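# One Table, Three Clocks

The failure that set Tarcísio Cavalcanti rewriting his planner was a small one. An arm was told to put a cube next to a basket, planned a clean path to it, and closed its fingers on air. The detector had found the cube. The inverse kinematics were correct. The two modules disagreed about when the measurement had been made.

Cavalcanti maintains Culari, the scene layer at Kunstead. It takes detections from every camera in a cell and hands the planner a single list of objects with poses.
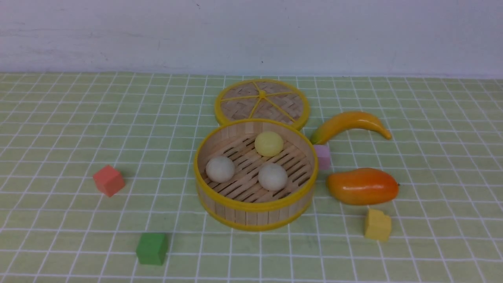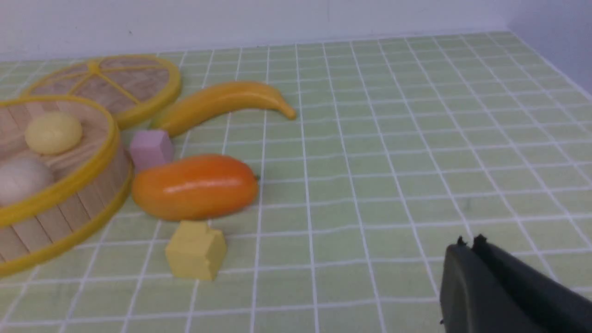
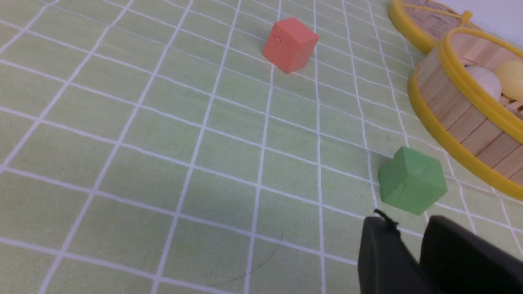
The same tabletop from three viewpoints, with the open basket in each.

Usman Chaudhry would not have merged the views at all. He argues that a planner should trust the camera nearest the grasp and throw the rest away, and that fusion mostly gives a team more places to hide a bad calibration.

Cavalcanti accepts the part about calibration. Culari's first version averaged poses across cameras, and a tilted extrinsic on one of them dragged every object in the list sideways. The current version keeps each observation separate, with its own timestamp and covariance, and merges only when the planner asks for a pose at a given time. An observation older than 600 milliseconds is dropped from the query. If nothing is left, the planner gets an explicit "unknown" and has to look again.

Wrist cameras are the hard case. A fixed camera has one transform, measured once. A wrist camera has a new one at every joint reading, and the joint readings arrive on a different clock from the pixels. Culari interpolates the arm state to the middle of the exposure. Before that change the pose error grew with arm speed – slow moves passed every test, fast ones didn't.

Occlusion gets similar treatment. When a lid sits behind a basket, one view may lose its lower edge and another may lose its whole left side. The old code lowered the confidence score in both cases and often deleted the lid. The new code checks the expected outline against the objects in front of it first, and a missing edge that is explained by an occluder costs nothing. Round objects inside containers are still a problem. Two similar balls can swap identities between views, and the matcher has no good way to tell them apart except position.

To test all this the team wrote a replay tool called Cuervo. It feeds recorded frames and joint states back through the stack with the original timing, including the late packets. The regression set holds 3000 queries. Before the timestamp work, 1164 of them returned a pose outside tolerance. The first build with interpolation brought that to 1086, a disappointing result until somebody found that the replay tool was rounding its own timestamps to the nearest frame.

With the rounding fixed, the count fell to 600. Most of the remaining failures are identity swaps, and Cavalcanti has moved those into a separate branch, Harden, where the matcher may carry two hypotheses until a later view settles the question. It doubles the memory for each tracked object. The planner does not yet know what to do with two answers, so for now it takes the first.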